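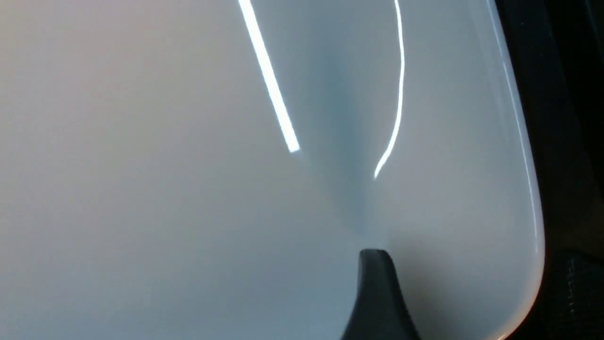 2 min read

Wrist cam useless on glossy white parts — change the gripper or the camera?

Judite Teixeira
Posted 2024-09-04

Trying to pick between two setups for white shiny stuff and going in circles. Arm stays the same, controller is the Calimlim one, not changing that. What I can swap is the gripper and the wrist camera.

Gripper A is the Hulto, black tapered fingers. Gripper B is the Olden, wider pads, softer. Camera is a Griltia on the wrist, short mount, auto exposure on.

The view at the top is with the Hulto. One fingertip at the bottom, then white, white, white. You get a straight bright streak to the left of the dark crease and a wavy one to the right, and my edge finder grabs both streaks before it ever looks at the rim. It also thinks the crease is an edge. The rim is right there on the right side with dark behind it and it gets ignored half the time!

Did 200 tries with each gripper back in July. The Olden dropped fewer parts but the pads block more of the view. Hulto sees better, slips more. Can't tell if I have a camera problem or a finger problem. Also can't tell from this view if the finger is touching or just real close, and thats kind of the whole point of having a camera there.

Budget is 600 for whatever I change. What would you swap first?

benchrat_lou

Neither yet. Turn off auto exposure. With that much white in view it's going to hunt every time the arm moves, and then you're comparing two grippers under different exposures. Your July numbers might not mean much, sorry.

Lock it, go darker than looks right to you. The streaks get smaller and the gray shading comes up some. Then sort out the light. The straight streak looks like a long light overhead, so switch that off or hang a sheet of diffuser under it and see if it moves or goes soft. The wavy one could be the same light bent by the surface, or another one. Switch them off one at a time and you'll know in 3 minutes.

For touch I wouldn't ask the camera at all. Does the Calimlim let you read finger current? Close slow, watch for the bump, stop. Way better than guessing from a black tip on a white wall.

After that rerun both grippers, same light, same start pose. Swap the order halfway through so you're not testing worn pads against fresh ones.

mopsy

get the olden. had the hulto, hated it

T. Arkwell

Agree with Lou on exposure, I'd do a bit more though.

Polarizer on the lens plus polarizing film over the light. Cross them — the glare mostly goes away on plastic or ceramic. You lose a lot of light so you'll need a brighter lamp or longer exposure, and longer exposure means stopping the arm before you grab a picture. Fine for picking, not fine if you're steering live.

Also limit where the edge finder looks. If your start pose is repeatable then the rim shows up in the same part of the view, so mask the rest. White against dark is the strongest thing you've got, use it. The crease you can mask too, it's right over the fingertip.

On the grippers, I ran the Olden for a while on smooth parts. Holds nicely when the pads are clean, gets bad fast with dust on them. Wipe every 300 picks or so was my habit, maybe overkill. If the view is what bugs you, a longer camera mount might get it looking past the pads. Cheaper than new fingers. Check your cable slack first, mine pulled out at full wrist turn and I spent a whole afternoon blaiming the driver.

Judite Teixeira

ok thanks, exposure locked, lights next. Lou yes it reads current, never thought to use it for that. Will post new numbers for both once I get throught the reruns. Still open to hearing from anyone who's run the Griltia on a longer mount.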